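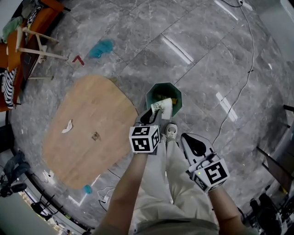

Copo de papel sobre o caixote do lixo verde

Fórum > Desenvolvimento > Qualidade e testes

Tópico: Testes de mutação no pipeline, vale a pena?

rui_stedar
Boas. Trabalho numa equipa pequena que mantém o Sutusov, um serviço de faturação em Java. Temos à volta de 2000 testes unitários, que correm em 9 minutos. Na semana passada experimentei testes de mutação só no módulo de descontos e sobreviveram 13 mutantes. Quase todos eram trocas de "maior" por "maior ou igual" que nenhum teste apanhou.
A minha dúvida é se faz sentido pôr isto a correr em cada pull request ou se fica como exercício para fazer de vez em quando.

mgallas
Em cada pull request, não. Tentámos isso em novembro e as pessoas passaram a abrir pull requests enormes para esperar menos vezes. Agora corre de noite, no ramo principal, e o relatório fica disponível de manhã.

Keisha Gallagher
Depende do que corres. Se limitares as mutações às linhas alteradas, o tempo é aceitável. Nós fazemos assim na Pettigrew e acrescenta dois ou três minutos. O relatório noturno tem um problema: quando aparece, quem escreveu o código já está noutra tarefa.

mgallas
Só que com linhas alteradas perdes os casos em que alguém apaga uma asserção num teste e não toca no código de produção. Já nos aconteceu.

Keisha Gallagher
Certo, esse caso escapa. Para isso temos a revisão. Se alguém apaga um assert e o revisor aprova, o problema começou antes da ferramenta.

tborges
Vou discordar dos dois. Os 13 mutantes do Rui, quantos correspondem a um erro que um cliente ia notar? Já perdi tardes a matar mutantes equivalentes, em que o código mutado faz exatamente o mesmo que o original. Preferia gastar esse tempo em testes de integração.

rui_stedar
Fui ver um a um. Dois são equivalentes. Um é a sério: o desconto de quantidade devia aplicar-se a partir de 100 unidades, inclusive, e não havia teste com 100 certos. O código está bem, mas se alguém o mudasse ninguém dava por isso. Os outros são mensagens de log e uma validação que já é feita mais acima.

tborges
Ou seja, um em 13. E esse apanhavas com uma tabela de valores limite, que se escreve em dez minutos.

Marcus Pennington
Apanhava se alguém se lembrasse de escrever a tabela. O módulo tinha cobertura completa de linhas e ninguém se lembrou.
Rui, o que eu faria: exclui os logs e os toString da configuração, marca os equivalentes e volta a correr. O ruído baixa bastante. E não ponhas um limite mínimo que faça falhar o build, pelo menos no início. No Studevmont pusemos e a malta começou a escrever testes que repetiam a implementação linha por linha, só para subir a percentagem.

mgallas
+1 para não bloquear o build.

Keisha Gallagher
Nisso discordo. Sem bloqueio, ao fim de um mês ninguém abre o relatório. Podes bloquear só nos módulos que mexem com dinheiro e deixar os outros livres.

tborges
Se for só no cálculo de preços, aceito. Na aplicação toda continuo a achar exagero.

rui_stedar
Obrigado a todos. Vou começar pelas linhas alteradas, sem bloqueio, só nos descontos e no IVA. Uma pergunta ainda: os testes que usam base de dados em memória, vocês deixam-nos entrar na análise? Cada mutante que passa por eles demora uma eternidade.

Marcus Pennington
Deixa-os de fora. Separa-os por etiqueta e usa só os unitários puros. Se um mutante só morre com a base de dados ligada, conta-o como sobrevivente e vê se consegues um teste mais próximo do código.

mgallas
Nós incluímos, mas só na corrida da noite. Atenção ao timeout por mutante, o valor por omissão era curto para os nossos e dava como mortos alguns que não estavam.

rui_stedar
Não sabia dessa do timeout. Vou ver que valor temos e depois ponho aqui a configuração.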